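Barua Wetland Reserve Reports Growth in Otter Population

The Barua Wetland Reserve has recorded 13 smooth-coated otters in its annual survey, the highest total since monitoring began at the site. The results were presented to staff and partner organizations on 24th February.
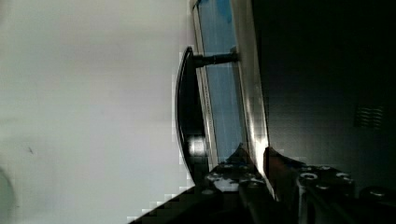
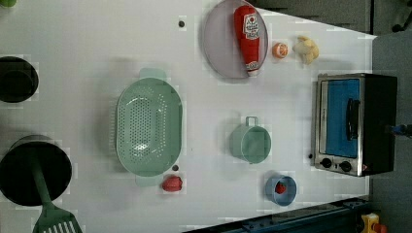 The survey was carried out in January along the reserve's main channel and its two side streams. Field teams led by senior biologist Sumaiya Chowdhury checked riverbanks for tracks, droppings and active dens, and compared the findings with records from earlier years. Three of the animals were identified as pups.

Smooth-coated otters live in family groups and feed mostly on fish. They hunt together, often driving fish toward shallow water, and mark their territory at regular points along the bank. The species is listed as vulnerable — loss of wetlands and polluted water remain the main threats.

"Otters need clean water and quiet banks, and both have improved here," said Rajitha Gazi, director of the reserve. "We will keep the northern bank closed to boats during the denning season."

Visitors are asked to stay at least 100 meters from marked den sites and to keep dogs on a leash at all times. The full survey report is available on request from the reserve office.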